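Poduro Floor Care - Your Questions Answered

Which floors can I use Poduro on?

Glazed ceramic and porcelain tiles, indoors. It is also safe on vinyl. Do not use it on marble, limestone or any other natural stone, as the mild acid in it will leave dull marks. If you are unsure what your floor is made of, try a small patch behind a door and leave it overnight.

How much do I need?

One capful, 20 ml, in a half-filled bucket of warm water. More will not clean better and you will have to rinse twice.

My tiles still look smeary after mopping. Why?

Usually it is old product left on the surface. Go over the floor once with plain water and a clean mop head, then dry it with a towel. Smears show up most on glossy tiles in low light, so check again in the morning before you start over.

How do I clean the grout?

Use a soft brush and the same mixture. Leave it for five minutes, scrub along the line and wipe up straight away. Wire brushes will pull the grout out.

Can I leave mats down while I mop?

No. Lift them, shake them outside and put them back when the floor is fully dry. Water trapped under a rubber backing can stain pale grout.

What should I do before I start?

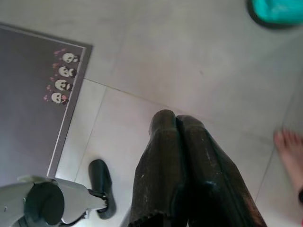

Clearing the floor takes longer than the mopping for most households, and it is worth doing properly. Start at the far wall and work towards the door. Slippers go on the rack, and dark fabric lying on the tiles gets picked up and shaken out first, as lint sticks to a wet floor and is a nuisance to remove. A charcoal mat with pale printing, like the one with the little animal faces and pink paw prints, should be brushed dry before any water goes near it - check the label before washing. Then sweep, paying attention to the seams between the tiles.

Do you sell replacement mop heads?

Yes, the Furnival head fits all our handles. It comes in one size. Wash it at 40 degrees without fabric softener.

Who do I contact about an order?

Email Orla Madigan in customer service and include your order number. Replies go out before 5pm.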